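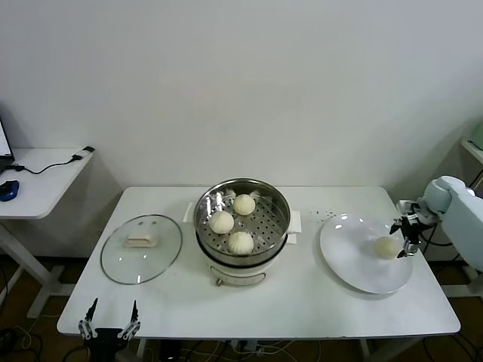
Steamed buns at the Skasteck open day, one on the plate and three still in the basket.

I went to the Skasteck open day on Sunday with low expectations and an empty stomach. The flyer promised a look at "the kitchen of tomorrow." The part I stayed for was a two-armed robot, an electric steamer and a plate. I make buns most weeks, so I figured I could at least judge the cooking side of it.

My opinion of the robot first, then the tips, which you can skip to.

It moves buns. Fine. So do my tongs, which live in a drawer and don't need a laptop on the next desk. The man at the door told us the whole setup had been through 300 practice runs. I asked what it would do with a bun that had stuck to the basket and got a long answer with no yes in it. Filling, pleating and washing up did not come up at all. Those are the parts I would pay to have taken off my hands.

Still, watching somebody else's bun station made me think about my own. What I'd pass on:

Leave gaps. Three buns in the basket look stingy, but buns swell, and crowded ones fuse at the sides and tear when you pull them apart. Do two batches.

Line the basket. A perforated steel bottom grabs dough. Cut a square of parchment for each bun, a little wider than the bun itself. Cabbage leaves work too and cost next to nothing. A wipe of oil is better than bare metal but not by much.

Lay the lid flat with the handle up, somewhere it won't get an elbow. Tip it away from you as you lift it and let the water run off to the side. Drips on the buns leave gummy spots.

Wait before you open. Turn off the heat and give them a couple of minutes with the lid barely cracked. Mine used to wrinkle like old apples until I started doing this.

Plate on the side of your working hand, close to the steamer. You want a short trip. Use a plate wider than you think you need, and don't stack the buns while they're hot or the bottoms go soggy.

Lift from the sides, low down. Grab a bun by the pleats and you may come away with only the pleats. Wide silicone-tipped tongs are good. So is a wet spatula.

Mind the cords. Mine goes straight back to the wall with nothing crossing the floor where I walk. A pot of boiling water is no place to save money on a longer counter.

Wipe the table between batches. Crumbs stick to damp dough and they show on white buns.

There was a sign-up sheet for a home trial by the exit. I kept my pen in my pocket and stopped for more parchment on the way home.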